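Kondcombe Bench Heights

Work table heights, surfaces and complaints, collected in workshops and shared making spaces in and near Kondcombe.

Version 2. Last changed 2025-02-14.
Maintainer: Aaliyah Kennedy
Measuring: Tiago Guerreiro, Shirley Lightfoot
Cleaning and checking: Lourenço Correia

Read this first

Most of what is written about the correct height for a work table is copied from something else that was written about the correct height for a work table. I spent a winter following the references back and most of them ended at a sales leaflet or a drawing with no source under it. The advice may be right. I would like to see somebody check it, and the files in this folder are an attempt to make checking possible. They don't settle anything.

If you came for a table telling you how high your bench should be, you won't find one. If you make one from this data, please don't put our names on it.

What is in the folder

benches.csv -- one row per work table, 332 rows
users.csv -- one row per person who agreed to answer questions at a table
surfaces.csv -- the list of surface words we allowed, with notes on how each was used
notes.txt -- free remarks from the people measuring, lightly tidied
changes.txt -- what moved between version 1 and this one

There is no script. Version 1 had one and it rounded the heights twice. Lourenço found this in April, after two people had already used the file, and we decided a plain table was safer than a clever one.

How the heights were taken

Steel tape, floor to top of surface, at the edge where the person stands. We took one reading at each end of that edge and kept both. If you only want one figure per table you can average them, but look at the difference first. Quite a few floors in Kondcombe slope, and a few tables slope the other way to make up for it, so the average can look respectable while neither end is any good.

Mats were left where they were if the person said the mat was always there. This is a weak rule. People say a mat is always there when it has been there since lunch. The column "mat" tells you whether one was present, and the notes sometimes tell you how thick it was. I would not trust the thicknesses.

Adjustable tables were measured as found. We did not ask for the range. Several people have since told me we should have, and they are right.

Surfaces and colours

The surface column has given more trouble than anything else. We began with a free text box and ended up with "green stuff", "the rubbery one", "normal" and "brown". Shirley then drew up a list of 18 words and we went back through the notes, fitting each table to one of them. Where the note gave only a colour we kept only the colour. So "green top" in surfaces.csv means exactly what it says and nothing about what the top is made of. Please do not turn it into rubber, vinyl or baize because you have a table like that at home.

A claim does the rounds that green tops are easier on the eyes over a long shift. It was repeated to us at nearly every place that had one, usually with great confidence. We asked where it came from and got three different answers, one of which was billiards. Our data cannot test it. We recorded tired eyes as a yes or no, we did not record lighting properly, and the places with green tops also tend to be the places with better lamps.
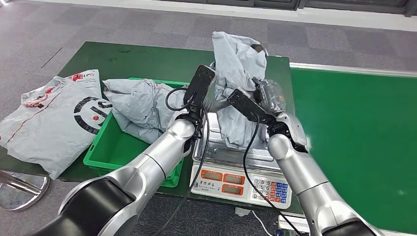 The complaints column

People were asked one question: "Does anything hurt or annoy you when you work here for a long time?" Their answers were sorted afterwards into back, neck, wrists, eyes, feet, noise, other people, and none.

I have doubts about nearly every part of this. The person asking was standing next to the table with a tape measure, which rather gives away what we were interested in. "A long time" was left to the person answering, and for one man at the Fashola shed that meant 30 minutes, while for others it plainly meant a working day. Sorting was done by one person, Tiago, and checked by a second for part of the file only. The rows with a second check have a y in "checked". Use those if you are going to lean on this column at all.

"None" is also unreliable. Some people said nothing hurt while rubbing their necks. We wrote down what they said.

What the data seems to show, with reasons to doubt it

Higher tables go with fewer complaints about backs. This is the result people like to quote. It is there in the file, and it gets much smaller if you leave out the two largest workshops, where the tables are high and the staff are young. I don't think it should be quoted.

Height of person and height of table have very little to do with each other. This one I half believe. Most people work at the table that was there when they arrived. Ariel Tiongson, who read an early draft of this card, pointed out that shared spaces are bound to look like this and that we have hardly any private benches to compare them with. Fair point, not fixed.

Tables with a lip or raised edge draw more wrist complaints. There are too few of them. Leave it alone until somebody measures more.

Who is missing

People who gave up. Anyone whose back was bad enough to stop them working was not at a table when we called, and that alone should make you careful.

Also missing: kitchens, hairdressers, schools, and anyone working nights. One place on the list, a framing business trading as Jostero, agreed to take part and then changed its mind, so its rows were taken out. If you hold a copy of version 1 you have rows that you should delete. The row numbers are in changes.txt.

Known faults

Two tables were measured twice under different names. We know which workshop but can't tell which rows, as the tables have since been moved about.

The tape used in the first few visits had a loose hook. We compared it with a rule afterwards and the error was small, but it was not the same each time, so no correction has been made. Those rows have "tape A" in the tool column.

Heights of people are what they told us. Nobody was measured. Men in particular seem to like round numbers.

One row has a table height that would suit a dining chair for a toddler. It is correct. It is a potting bench and its owner kneels.

Empty cells mean we did not ask, or forgot to ask, or could not read the handwriting. I wish we had kept these apart.

Things this should not be used for

Selling furniture. We have had one request from a seller already, asking whether the phrase "backed by the Kondcombe study" would be all right. No.

Setting a rule for a workplace. If you are responsible for people at work tables, go and ask them, then change one table and see whether they still complain after a month.

Training anything that gives health advice.

Money

Clornosex paid for travel and the printing of the forms. They sell floor mats. They saw the form before we used it and asked for one change, a question on whether people would like a better mat, which we turned down. I mention it because I would want to know.

Terms

Copy it, change it, share it. Keep this card with the files, all of it, including the parts that make the data look bad. If you drop rows, say which ones.

Corrections

Write to Aaliyah at the address in changes.txt. A correction with a measurement attached will be dealt with first. Opinions about standing desks will be read when there is time.

Next version

We would like the range of the adjustable tables, a proper lamp reading, and a second person sorting all the complaints. Shirley also wants every floor checked with a level before the tape comes out. I have agreed to the level. The lamp reading depends on borrowing a meter, and so far we have been promised one by two separate people and have yet to see either.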